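The Recycling Will Be Sorted by People for a While Yet

By Amber Heywood
April 2024

I have a job that is hard to explain at weddings. I tell people I teach robots to sort the recycling, and they picture something with headlights. Then I tell them that most of the teaching consists of steering two mechanical arms toward a bottle, putting the bottle somewhere, and setting everything up to do it again, and they go to see about the cake.

I don't blame them. The cake people have a point, and so does my brother-in-law, who asked me over the same cake why we needed anyone to show the thing 1,000 times what a toddler picks up in an afternoon. I gave him a bad answer. I've been working on a better one ever since, and this column is as far as I've gotten.

The trade runs on what we call demonstrations. A person drives the arms through a task, the cameras and the joints write everything down, and the result is one example. You pile up examples and feed them to a learning system, which then tries to do the task by itself, with results that range from eerie to the sort of thing you'd see at a middle school dance. When it goes badly, the standard advice from every direction is to gather more examples. It's good advice in the way that "eat less" is good advice. It doesn't tell you what to put down.

My complaint is with the word "more." I have come to believe that most of our piles are too big and too polite.

Take sorting, my own patch. The task sheet says cans in one cup, bottles in the other. It's the sort of sentence that looks finished until you have to act on it. Does a can that somebody has flattened count the same as a can that nobody has? (Yes, but you hold it differently.) Does a bottle lying down get stood up first, or carried over sideways? (The sheet does not say. The sheet was written by someone with hands.) Which way should the cap end be facing when you let go?

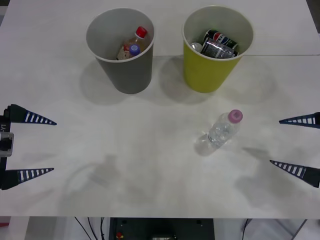
Every one of those questions gets answered by whoever is at the controls, usually without noticing. And they get answered the same way again and again, by the same person, in the same mood, at the same time of the afternoon. I reviewed a set of 200 sorting runs in March, all driven by me, and discovered that I come at a bottle from the same side nearly every time. I have no memory of deciding this. I also have a small hitch before I close the fingers, a kind of throat-clearing. The system we trained on those runs picked up the throat-clearing beautifully. It would stop short of a bottle and have a little think, exactly like me, and then miss.

That was a bad day for my self-esteem, but I found it useful. The machine can't tell which part of what I do is the skill and which part is the woman. It takes the lot.

So when a manager says we need more runs, I hear a request for more of me, and I can't say I see the market for it.

The tidy part of the problem is the table. There is a strong temptation, when you're setting up the next run, to put the bottle where it's convenient. You've got a good spot. You know the good spot. The arms reach it nicely, the light is fair, and you'll be through your quota before the coffee runs out. Rundholm, where I worked for 4 years before my present job, had a quota chart on the wall with a column for completed runs and no column for interesting ones, and you can guess which kind we made. We turned out a model that could clear a table faultlessly provided you laid the table the way we did. It was like raising a child who can only read one book.

The reply I usually get is that you can fix this with a procedure. Roll dice for the positions. Put numbered dots on the table. Ilari, the scheduling tool we use now, will do the dice for you and tell you in a cheerful font to turn the next bottle a quarter of the way around. I like Ilari. I follow its instructions perhaps 90 percent of the time, and I feel the guilt that its designers surely intended the rest of the time. But dice only shake up the things you thought to put on the dice. Ilari has never once asked me to drive in a different mood. It has never suggested that I go and fetch a bottle I dislike.

And there are bottles I dislike. Clear plastic is a miserable material to teach with. A soda can is a plain, honest object with a logo on it, and everyone in the building, silicon included, can agree on where it stops and the table starts. A clear bottle is mostly a rumor. What you see through it is whatever it's standing on, bent. Leave a little water in the bottom and the thing gets worse, since the water takes its color from underneath and throws the shape of the base all over the place. The cap is the one part you can count on, and so the system learns to look for the cap, and it does very well until somebody hands it a bottle that has lost one. 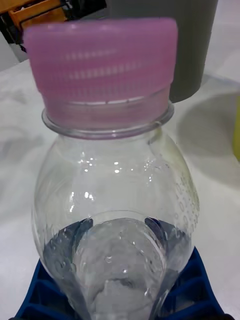
The wrist camera's view of a clear bottle with a pink cap and some water in it.

I used to empty every bottle before a session. It seemed like housekeeping. A colleague at Sowerby, a rival shop that I am not supposed to have lunch with, told me they leave theirs however they turn up, and I thought that was slovenly until I pictured a real recycling bin. Have you ever looked into one? Every third bottle has a mouthful left in it. People don't rinse. I'd been carefully preparing our system for a nation of rinsers.

The same goes for failures. At most places I know of, when a bottle slips out of the fingers, the driver sighs, marks the run as bad, and the run is thrown out. Then the company is amazed that its robot has no idea what to do about a dropped bottle. How would it? As far as it knows, no bottle has ever been dropped. It has been brought up in a world of total competence, by people who were nothing of the kind and hid the evidence.

I keep my drops now, as long as I've gone on to recover. I go after the bottle, I make a mess of it, I get it into the cup the second time, and the whole sorry business goes in the pile. My hit rate on paper looks awful. At my last review I was shown a graph of it, and I said that if they wanted a nicer line they could have one by lunchtime, and a worse robot by fall. It was the best thing I've ever said in a meeting and I've been repeating it to strangers.

There's a fair argument against all this, and it comes from Zider, or rather from a man who used to run data there and now advises the rest of us for a fee. He says I'm being sentimental. Volume wins, he says, and it wins because of people like me: if you gather enough runs from enough drivers, all the throat-clearing cancels out, and what's left is the task. You don't have to be clever about any one example, any more than a census has to be charmed by any one household. He says a shop that frets over the quality of each pickup will be run over by a shop that doesn't.

I think he's right about one part of it. Many drivers are better than one, and if I could change a single thing tomorrow I'd bring in people from outside the trade, left-handers and teenagers and somebody's impatient uncle, and let them all have a turn. But his cancelling out depends on everyone being odd in different directions, and we aren't. We all got the same afternoon of training. We all want to be done by five. We all put the bottle in the good spot. Give me a hundred people with the same bad habit and I'll give you that habit with enormous confidence behind it.

It also matters who is paying for the volume. Driving these arms is tiring in a way that doesn't look like work. You sit there, you concentrate on a thing the size of your hand, and after around an hour your shoulders have crept up to your ears and you've started to hate a cup. Nobody's best examples come from that hour. The ones I'm proudest of come early, before I've gotten good that day, when I'm still paying attention to what the bottle is doing. If I ran the place I'd cut the sessions in half and pay the same. I don't run the place.

What I'd ask for in the meantime is small stuff. Put a column on the chart for runs that surprised the driver. Let the person at the controls write a line afterward saying what was odd about it — we have a comment box already, and it's full of the word "ok." Have drivers watch one another's runs once a week, since I'd have gone to my grave without noticing the hitch, and the fellow at the next station says he'd spotted it in my first month and thought it was a technique. And when someone proposes another big push, another few weeks of everybody heads down, ask them what they expect to find in the new pile that isn't in the old one. If they can tell you, fine. Order the sandwiches and get on with it.

I tried a version of this on my brother-in-law at Easter. He listened to all of it, including the part about water. Then he asked whether it could do dishes.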